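Room check, guest room 4 — January
Checked by: Alina Pascu
House: Vasevmont, upper floor
Start 2:47 pm, in a rush, sorry for the shorthand

1. Packets and boxes on bed
Small cream box, print very small. Copy the date onto the log before it goes back on the shelf. Mailer labels — remove or black out anything with a name or address. PENDING 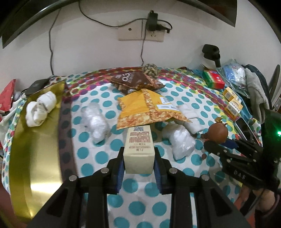 Item 1. Cream box, yellow packet behind it.

2. Plastic bags
Crumpled clear plastic on the bedding. Suffocation hazard w/ small kids staying. All of it to the bin, not the drawer. FAIL, redo

3. Cord
Knotted, beige and gray. Untie or toss. Keep away from the crib side if a crib is set up. PENDING

4. Food in room
Snacks on the bed again. Crumbs = ants, we had this in room 2. Move to a lidded container, check the allergen panel (wheat) and tell the Moreira party. FAIL

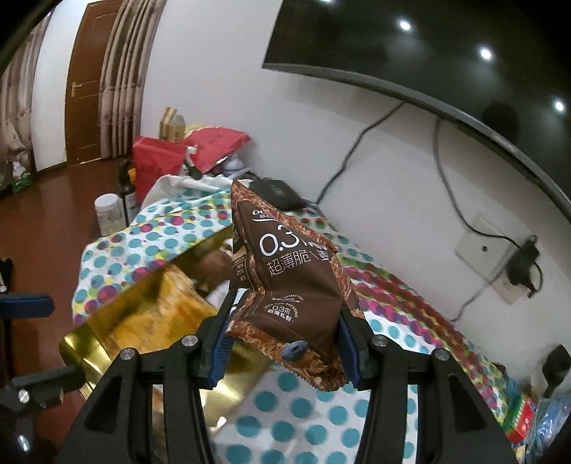 Item 4. Brown snack wrapper, gold tray and TV behind.

5. Floor and door
Green package on the floor, pick up. Door has to open all the way, nothing stacked behind it. Pile beside bed is too high, box on top could come down. Lower it.

6. TV
Wall mount — tug test still to do. Need the Kundis bracket sheet, who has it??

7. Tray
Metal tray stays on a flat table, not on a duvet, it tips. No hot drinks on it untill moved. Rolled cloth goes to the linen shelf. Wipe rim and check for sharp edges.
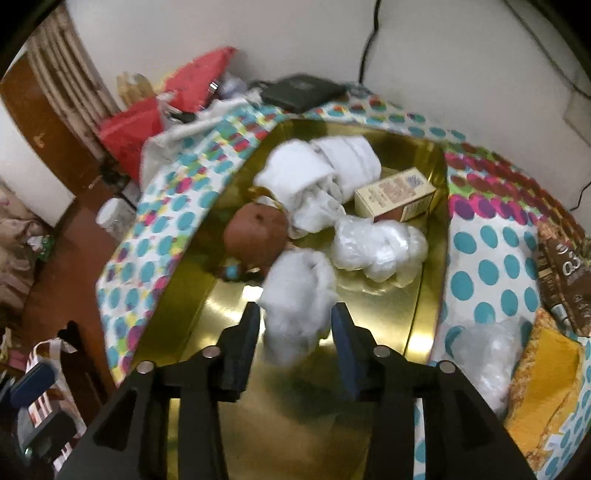

Can the tray go back on the bed once it's been emptied?
Only for carrying things out. Otherwise it lives on the side table.

Recheck items 2, 4 and 7 before 4:40. Leave the sheet in the Pluder folder, initials on the botom.
AP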